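Sustora pencil works, open day, July 2025

Quick notes before I forget it all. Got there late, parking is a field and the sign points the wrong way. Ten minute walk up from the road, uphill, bring water.

The building is from 1908, brick, cold inside even in summer. Tour starts in the slat room. Cedar comes in as thin boards, gets grooved, leads laid in, second board glued on top like a sandwich. Then the cutter. Loud!! They hand out earplugs but ran out before our group.

Best part was the paint line. Each pencil goes thruogh the yellow seven times, tiny coat each pass, and the smell gets in your clothes. A rack holds 1000 at a time. Erasers go on last, crimped with the metal band, and you get to pull the lever on one yourself. Mine came out crooked. Kept it.

Coffee after in the old drawing office, long tables, scrap paper out for anyone who wanted to try the different grades. 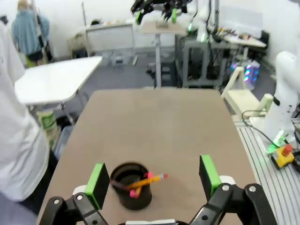 Elisa D'Amico wrote back to my first post that the soft grades smear if you're left-handed, and she'd go for the plain HB every time, the shop ones are the same as the school ones only with nicer boxes. Fair. I bought the nice box anyway.

Shop is small, cash only, some 20 people in line when we went. Go before the tour. Sharpeners were already sold out, restock in October I was told.

The museum corner upstairs has a ledger from 1820, older than the works, came from a shop in Brusia. Didn't get long with it, they were closing up adn wanted us down the stairs.

Bus back leaves from the bottom gate, same side as the field.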